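Kekbridge update: more homes for Baton

Baton, our navigation model, now trains on 728 simulated runs. The Clesbridge group added 251 of them in September. Each run starts in a random spot and ends when the agent reaches a named target or 60 seconds pass.

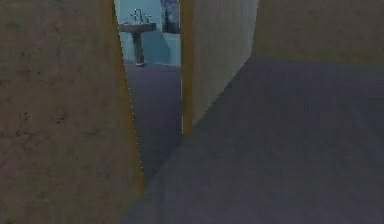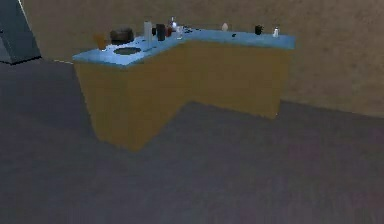 A doorway with a sink beyond it, and an L-shaped counter, from the same simulated home.

What's next

Jin, the labeling tool, gets 6 new room types next month. Please keep failed runs and tag them as failed. We need both kinds.

3 comments | 6 shares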